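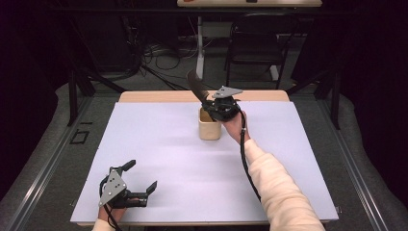
August, morning. Price feed, watches

I continue with the Skornex feed. Yesterday evening I stopped in the middle of the duplicates, so first I repeat where I was.

The sample is 500 rows from the ladies' watches category. The matching script accepted 425 of them and put the others in the reject file. I was satisfied with this number until I opened the accepted rows and started to read them one by one. I read 100 before lunch. In 4 of them the match is wrong, and all the wrong ones are Marchetti models with a bracelet and a strap version under almost the same name.

Example from the page as the customer sees it: Marchetti mesh bracelet, silver dial, and under it the price for the leather strap. The leather one is cheaper, so it wins the "lowest price" position. The customer clicks and finds a different watch in the shop. We had this complaint already in spring, for wall clocks, and I thought it was repaired. It was repaired only for wall clocks.

Cause

The title is cut to a fixed length before comparing. Marchetti titles put the strap material at the end, after color, dial, "analog", "women's" and so on. When the title is cut, the material is gone and the two versions look the same. The model code would separate them, but Skornex writes the code without the last letter and the last letter is exactly the strap.

I checked if the Gornby feed has the same problem. It does not, the code is complete there. But Gornby writes the color of the case in the field for the color of the dial, so "rose gold dial" in their rows must be read with care. Many of these dials are white.

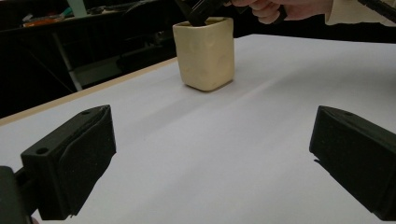 Square cup, pale cream, on the white table

Afternoon, 2:15

Changed: the comparison now uses the full title. It is slower but for this category I can accept it. Strap material is taken out to its own field with a small word list (mesh, leather, braided, steel, resin, fabric). "Steel" makes trouble because it is used for the case also. For now, if steel stands next to the word "case", I ignore it.

Not changed: the rule for the lowest price. I wanted to exclude rows where the material is unknown, but then many cheap watches disappear from the page completely and the shops will write to us. I leave them in and show no strap text.

Ran the same rows again. The wrong Marchetti matches from the morning are separated. I did not read the rest of the accepted rows again, so please do not write in the report that the category is clean.

Shipping

The Jarkarport warehouse sends prices with shipping included and everybody else sends without. In the table they stand in the same column. I marked the Jarkarport rows with a note "incl. delivery" in the test version. It looks ugly on a phone, the note goes to a second line and pushes the button down. Maybe a small letter and a footnote. I ask the design people.

Open points

Ask Skornex for the complete model codes. If they can not send them, we need a table by hand for Marchetti at least.

Old prices: some rows have an update time from the night, some have nothing. What do we show when there is nothing? At present we show today, and this is not correct.

The word "braided" appears in Gornby rows for straps and also for gift boxes with a braided cord. Must look at this before the list goes to the live version.

Script is saved in the usual folder, the version with the full title. The old one is still there, do not run it.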